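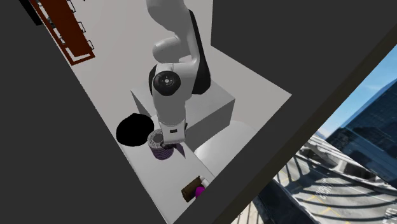
1/ Restroom restocking at Prukitari is being automated one task at a time, and the first task is moving paper goods. I have been on the night cleaning crew at the Fludier building for years and on the automation side since August. Everything is still in simulation. The arm stands on its own gray pedestal over a white surface, gripper down at a purple-striped cylinder, with small items scattered further along. The loose items matter more to my job than the arm does.

2/ The reason is layout. A person restocking a restroom works around whatever was left on the ledge. You shift a bottle with the back of your hand and don't remember doing it. None of that was in our work instructions. All of it has to be in the task definition.

3/ So part of the crew's paid time now goes to writing down where things end up. We call these clutter sheets. Fludier has 69 of them. Each one becomes a starting layout in Fekesier, the planning tool the integrator uses.

4/ Batch size is 1000 simulated runs per task version. The current version went to 1262 after two layouts were added late. A run is logged as done, failed or stopped. "Stopped" means the planner found no approach it was allowed to use. Those come back to us with a note.

5/ Reading the stopped runs is a new duty. It is desk work, in a chair, at the start of shift. Some of the crew like it. Some took this job to avoid desks and have said so in writing.
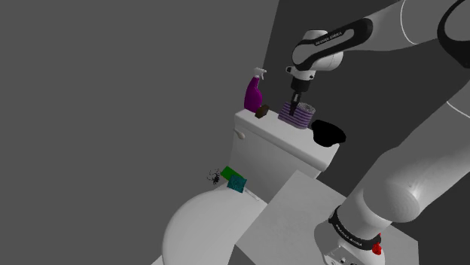

Fingers in the top of the striped roll, second roll alongside. Simulated.

6/ Tank lids are the hard surface for us. Narrow, and people put everything on them. A purple spray bottle at one end and a black bowl-shaped thing hanging over the other leaves the middle to work in. I would clear both ends first. The task as written says move the roll and leave the rest.

7/ We argued that point for most of a meeting. Cleaning practice is clear, then wipe, then restock. The automation order is restock only, with clearing and wiping left to a person. That splits one job into two visits to the same room, and the second visit is ours.

8/ On paper this saves walking. The arm takes the paper goods, we skip the supply cart. In practice the cart also carries the cloths and the spray, so it still comes along, a bit lighter. I have asked for the time study to count cart trips separately. Open item.

9/ What changes in the job descriptions, from the notice dated 29 May 2025: restocking drops off the cleaner grade, "layout reporting" and "exception handling" go on. Same pay band. Exception handling means going to a room where the arm has stopped and finishing by hand. Whoever wrote it has put no limit on how many per shift.

10/ My own view is that exception handling is skilled work and belongs in the next band up. You walk in on a half-finished task, decide what state it is in, and sign for it. On the old sheet that was a supervisor's signature.

11/ On the plus side, fewer reaches behind the tank. That is the motion that gets people's shoulders, and it has been on the injury log longer than I have been here. If the arm takes only that, I will count it as worth the trouble.

12/ Next site after Fludier is Esteban — older building, tighter stalls, no drawings anyone trusts. Clutter sheets start there once the training hours are approved. If you clean at Esteban and want to be on the layout group, ask your shift lead for the form. It is one page and it is paid time.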